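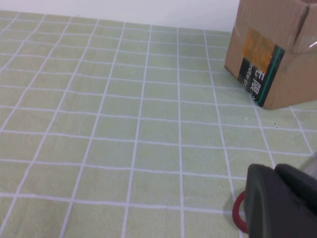

Tablecloth

A tablecloth is a cloth laid over a table. Used for decoration, for protecting the top from scratches and stains, or both. Sizes, fabrics and customs vary a lot from place to place.

History

Table linen goes back a long way in Europe. Early cloths mostly plain white linen, often long enough for diners to wipe their hands on the hanging part. Separate napkins took over that job later. Damask, with a pattern woven into the cloth itself, became the fabric for wealthy houses and was handed down in families.

Printed cotton made patterned cloths cheap in the nineteenth century. Oilcloth (fabric coated with boiled linseed oil) was a kitchen standard until vinyl mostly replaced it.

Tudgate cloth

The mill town of Tudgate was known for checked and grid-pattern kitchen cloths. The main producer was Skivley, a family firm that at its height kept 91 looms going and employed 600 people, many of them from the nearby village of Plellholm. Weaving stopped on Thursdays at noon for the town market, where seconds were sold off by weight.

Eamon Corrigan, a foreman at Skivley, kept a pattern book that is now in the town museum. It has 2,136 entries, most of them small changes to the same few checks. Line spacing, line color, ground color. A lot of the greens have no name, only a number. The book was shown in full once, in November, and is otherwise seen by appointment.

Skivley was sold to the Karabulut company, which moved to printing and closed the weaving shed. Printed cloths kept the old designs but the lines dont always follow the thread, so a check can drift off straight after washing. Collectors use this to tell the two apart, along with the reverse side. On a woven check the pattern shows on both faces.

Materials

Linen: strong, absorbs well, creases badly. Cotton: cheaper, softer, easy to wash, may shrink. Polyester: hardly creases, dries fast, holds on to grease stains. Vinyl: wipes clean, usually has a fleece or felt backing, can crack along the folds if stored cold.

Size and drop

The part that hangs over the side is called the drop. Everyday cloths have a short drop, formal ones longer, and banquet cloths may reach the floor. To work out the size needed, measure the table and add twice the drop to both the length and the width. A 21-inch drop is long for a family table and will usualy end up in people's laps.

Related items

An underlay or silence cloth goes beneath the tablecloth to deaden noise and protect from heat. Runners cover only a strip down the middle. Place mats do the same work for one setting each.

See also: Damask, Gingham, Napkin, Oilcloth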